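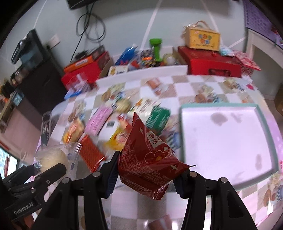

I bought the Drumlow slide scanner in July, and after 317 slides I'm ready to say I like it! It loads 51 slides at a time, finds the metaphase spreads by itself and saves each one as its own file (no more squinting at the eyepiece until lunch).

**Good to know before you order**

- Price: $3,000, or $2,000 for the refurbished one
- Works with the Ketilsson stage, but not the older Draltton one
- Stain: Giemsa only for now

My one gripe is the autofocus, which hunts a bit on thick drops. Kaj Overgaard told me to turn the step size down and that mostly fixed it – thanks, Kaj!

Refurbished units are back in on 11th December. Write to Aurora Mota at Flivirard if you'd like one held, and tell her which stage you have.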